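4. Setting up the Ternero shelf dryer

Read this section through once before you plug anything in. Allow 20 minutes for the first set-up.

4.1 Choosing a spot

1. Place the dryer on a level floor within reach of a grounded outlet. Do not use an extension cord.
2. Leave a hand's width of open space behind the rear vent.
3. Turn the two front feet until the cabinet no longer rocks.

Note: The heater draws 571 watts. Other appliances on the same circuit may trip the breaker.

4.2 Fitting the shelves

1. Slide the bottom shelf in first, with the raised lip toward the back.
2. Fit the drip tray under it until it clicks.
3. Add the upper shelf. For tall boots, leave it out.

Run the dryer empty on LOW for one full cycle. A slight smell from the heater is normal the first time and should clear before the cycle ends.

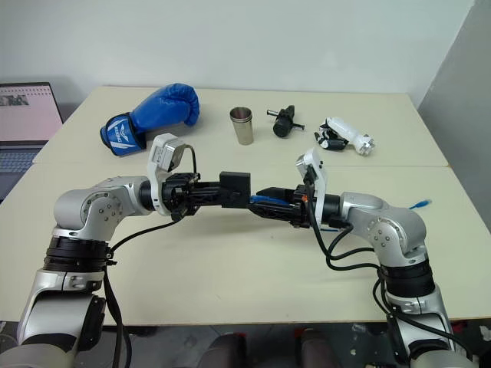 GLOVES AND OTHER PADDED ITEMS

Boxing gloves, hockey gloves and similar gear hold moisture deep in the padding. Wipe the outside with a dry cloth, open the cuff as wide as it will go, and set each glove on its side with the cuff facing the fan.

1. Set the dial to LOW.
2. Set the timer to 2 hours.
3. Turn the gloves over halfway through.
4. Feel inside the fingers when the timer stops. If they are damp, run another hour - do not switch to HIGH.

CAUTION: High heat can crack leather and loosen glued seams.

CAUTION: Never dry anything that has been cleaned with solvent or fuel.

4.3 Cleaning the filter

Pull the filter out by its tab every Thursday, or whatever day suits you, and tap it over a trash can. Replace it after 2000 hours of use. The part is sold under the name Flornau.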